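五号位

一、夹爪

Flirnel 那两只手持夹爪送到的时候是八月,楼里的空调刚好坏了,我光着两条胳膊签的收。箱子上压着一张字条,Danjuma Garba 的字,歪歪扭扭:先别拧螺丝,等我。

我当然没等!我把它们拿出来,一手一只,捏了两下,嗒嗒,像两只饿了的小螃蟹。我们原来用的是 Kaufmann 那款,劲儿大,稳,就是沉,捏上一上午,晚上回家连筷子都夹不住豆腐(我妈以为我得了什么病,炖了一个礼拜的汤)。新的轻多了,轻得让我有点不放心。

Danjuma 进门看见我在那儿捏空气,叹了口气,把包放下,说:“你喜欢哪个?”

“还没试呢。”

“你脸上写着呢。”

他这个人就这样,你还没开口他先把结论说了,然后花两天时间证明自己没有偏心。我们俩要替 Zirnura 出一份比较报告,两款夹爪,同一张桌子,同一套动作,每款22轮。听着不多吧?每一轮都得从头摆,摆完了再夹,夹完了再填表,填到后来我看见“备注”两个字就想睡觉。

二、杯子

试的是杯子和篮子。杯子外头是青绿色的,里头是银色的金属面,我看着顺眼,私下管它叫老绿。篮子是黑的铁丝篮,四边矮矮的栏杆,看着老实,其实最难缠,夹爪的指头稍微歪一点就去碰栏杆,一碰我就心虚,抬头看 Danjuma,他一定也在看我。

前几轮我用得挺顺。Kaufmann 那款夹杯沿,咬住就是咬住了,没什么可说的。换成 Flirnel,麻烦来了:它太灵,我手指头抖一下,它也跟着抖一下,好像在学我说话。

“是你抖,”Danjuma 说,“不是它抖。”

“那你来。”

他来了,也抖。我高兴得要命,在备注里工工整整写:换人后现象一致。

我们那个位子是五号位,地上用黑胶带贴了个大大的“5”,方头方脑的,两边拉着黑帘子,一钻进去就不知道外面几点了。我倒挺喜欢的,像小时候躲在被子搭的帐篷里。Danjuma 不喜欢,他个子高,嫌憋屈,隔15分钟就要掀开帘子出去透口气,回来的时候手里总多一样吃的,有一回是半个玉米,也不知道另外半个给了谁。

下午我慢慢摸着门道了。右手先别急着凑上去,张着,低低地等在一边;左手一个人去够篮子的角,挨着杯子底下,慢慢来。两只手一起上就要打架,线也跟着缠。左边那根线尤其讨厌,贴着小臂里侧绕一圈,蹭得我直痒痒,又腾不出手去挠。 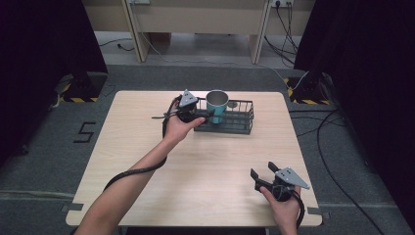

三、报告

报告是我写的,Danjuma 改。我写了一大篇,查了一下,2,718个字,他看完说太长,问我为什么要花三段去写手腕。

“因为手腕疼啊。”

“你就写,长时间使用,Flirnel 负担较轻。”

“那豆腐呢?”

“什么豆腐?”

我就给他讲了豆腐和我妈炖汤的事。他笑得坐到地毯上去了,笑完又一本正经地说,豆腐不能进报告,但可以进附录。我以为他开玩笑,结果第二天打开文件,附录最后真有一行:操作员反映,使用 Kaufmann 夹爪后,晚间进餐时手部力量下降。

结论那一页我们吵了一下午。他要选 Kaufmann,说抓得牢,客户要的就是牢。我要选 Flirnel,说人又不是铁打的,手酸了什么都抓不牢。吵到后来我俩换了边,我也说不清是怎么换的,反正等我回过神来,我正在夸 Kaufmann 的劲儿大,他正在替 Flirnel 的灵巧说好话,两个人都口干舌燥,瞪着对方。

“要不,”他说,“左手一个,右手一个?”

左手扶篮子,要轻;右手夹杯子,要狠。我们当场就把两款混着接上,接头还真能对上!我试了一轮,又试了一轮,右边沉左边轻,走路都往一边歪,可是杯子夹得特别好。Danjuma 蹲在旁边看,半天没出去透气。

四、后来

Zirnura 的人回信很快,说混用的想法很有意思,预算没有,请二选一。

我们选了 Flirnel。Danjuma 说是我赢了,我说是我的手腕赢了。Kaufmann 那两只装回箱子,寄给隔壁城的 Flitholm,他们那边的人听说手劲都大。封箱的时候我有点舍不得,又打开捏了一下,嗒的一声,很沉。

“走不走?”Danjuma 在帘子外头喊,“我请你吃饭。”

“吃什么?”

“豆腐。”

我把箱子合上,找了半天胶带,最后在自己胳膊肘上找着了,粘了一下午我都没发觉。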